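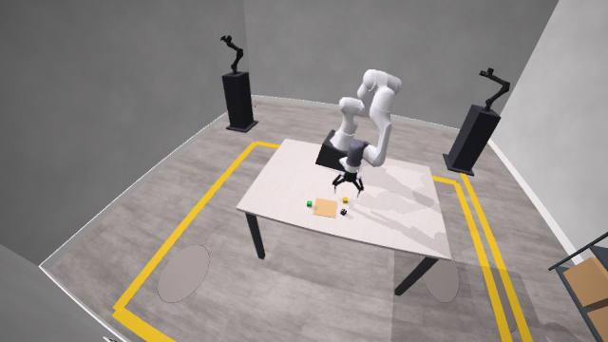
Rust-colored veins in a light marble top getting darker - stain, or the stone itself?

Posted in Stone and Tile

gravel_road_40

I have a light marble tabletop, honed, bought secondhand from a dealer in Heffernan. It came with orange-brown veins, which I liked. Over one winter a few of them near one end have become darker and wider. There is also a dull patch the size of a coaster in the same area. It does not feel rough.

What I have done so far:

Wiped it down with Clotano stone cleaner, diluted as the label says. No change.
Put a few drops of water on the dark area. The stone under the drops went gray within 5 minutes and took most of the evening to go back.
Stopped there, before making it worse.

A plant in a clay pot stood at that end until July. The saucer was glazed but may have leaked. I do not know if the top was ever sealed. I would like to know whether the color can be drawn out, and whether sealing it now would lock it in. 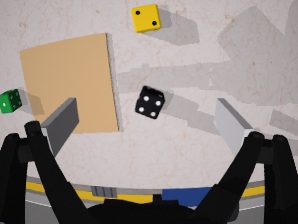
Off-white surface with faint rust-orange veining.

2 answers

tablesaw_ellen_no

You have two separate problems, so treat them separately.

The dull patch is most likely an etch. Marble is mostly calcium carbonate, and any acid (juice, vinegar, some plant feeds) dissolves a little of the surface. No cleaner or poultice will fix an etch, as there is nothing in the stone to pull out. On a honed finish you can usually blend it by hand with fine wet abrasive, working wider than the patch.

The veins are a different matter. Orange and brown veining in light marble is often iron. Iron minerals oxidize when water and air reach them, and a top that darkens in 5 minutes is absorbing water freely. A leaking saucer would be enough.

Procedure I would follow:

1. Let the top dry for 15 days with nothing on it. Some of the dark color may be moisture alone.
2. Compare with the far end in daylight.
3. If the color is still there, use a poultice made for rust on marble. Read the label, as many rust removers are acidic and will etch calcite stone. Nuteck sells a neutral powder type.
4. Test on the underside or near an edge first.
5. Spread the paste past the edge of the stain, cover with plastic, tape it down, and leave it for the time on the label. Remove with a plastic scraper and rinse with distilled water.
6. Dry again for 15 days before any sealer.

Do not use bleach. It does nothing for iron and can make the oxidation worse.
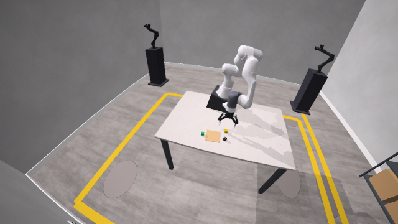
quarryside disagrees with part of the answer above. A poultice works on iron that was carried in from outside, for instance from a can or a screw. It does much less for iron that belongs to the vein, and what it does remove can come back the next time the stone gets wet. I had a Girnel slab done twice and the lines were back both times. I would do the drying step, then seal, and skip the rest unless the brown has spread into the white areas between the veins.

On sealing: a penetrating sealer slows down water. It does not stop etching, and it will hold in whatever moisture is there when you put it on. Wipe off the excess before it dries or you get a haze. Also look under the top. Steel brackets or screws touching bare stone will rust into it from below - a thin plastic washer prevents this. 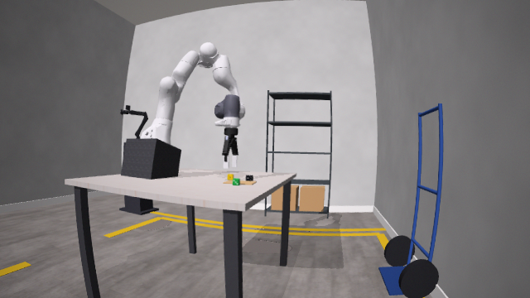 Rectangular table, black pedestal on the left side.

gravel_road_40

Thanks. I checked underneath and there are two steel brackets, one of them right below the dark area, with brown around the screw. I have taken it off and the top is drying. Will try the neutral powder on the underside first. Does the bracket need to be replaced with stainless, or is paint enough?

quarryside

Stainless, and the washer as well. Paint chips at the screw holes.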